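Putting Small Items Away on a Two-Tier Shelf
Oten Facilities Guide, Brullcombe Site

Staff are asked to clear the floor mat at the close of each session.

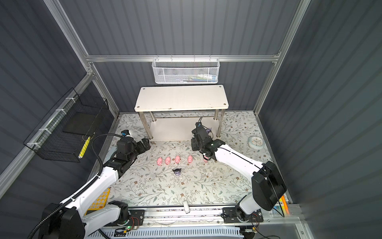 Pig figurines on the mat, with the white two-tier shelf behind.

1. Gather all small figurines at the center of the mat.
2. Wipe the top board of the shelf with a dry cloth.
3. Place the figurines on the top board one at a time, facing forward. Keep them clear of the front edge.
4. Leave the lower board free for larger articles.
5. Return slim items to the white mesh basket above the shelf.

Report missing figurines to Gizella Fodor, extension 18.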